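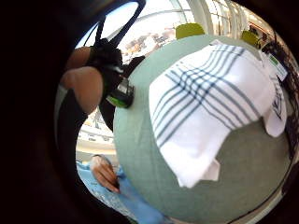

Speaker notes, Thursday session, Lovely Yap
Wrist-view demonstrations for cloth handling: what occlusion costs

Slide 1. Setup
Give the title, then go straight to the question: how much of a wrist-camera recording can be dropped before a folding policy gets worse?
Towels only. Collected at the Prarneck site in March. Training code is Verton, unchanged from the earlier study.
Total: 356 demonstrations. State this number twice; people ask.

Slide 2. Why the wrist view is hard
Fisheye lens close to the work. Straight table edges become arcs, and a fold line near the rim bends with them. We do not undistort. Undistorting threw away the outer ring, where the far corner of the cloth tends to be.
Mention that the lens sees the operator's hands and sleeves as well as the towel.

Slide 3. Occlusion score
Define it slowly. Share of the image circle covered by a hand or arm at close range, computed per image. The mask comes from the Cunditz segmenter.
Dark, out-of-focus regions are the weak point. The mask edge wanders there, so the score is smoothed over 8 consecutive images.
High end of the scale: a hand in shadow over the upper two-thirds of the circle, with usable content only in the lower band.

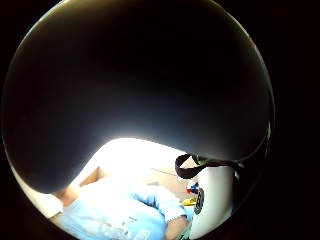 Slide 4. Filtering rule
Two conditions compared. A: keep everything. B: remove any demonstration whose smoothed score stays above threshold for 2 seconds.
B leaves 144 demonstrations. Pause here, it is a large cut.

Slide 5. Result
B matches A on the first fold and is worse on the second. Point to the right-hand plot.
Our reading: occluded segments cluster around regrasps, and the second fold needs regrasps. Removing them removes the behavior. We have not tested this directly.

Slide 6. Next
Mask the loss on occluded images and keep the full demonstration. Runs are queued on Fajardo.
Take questions on the threshold first. Backup slide has the sweep.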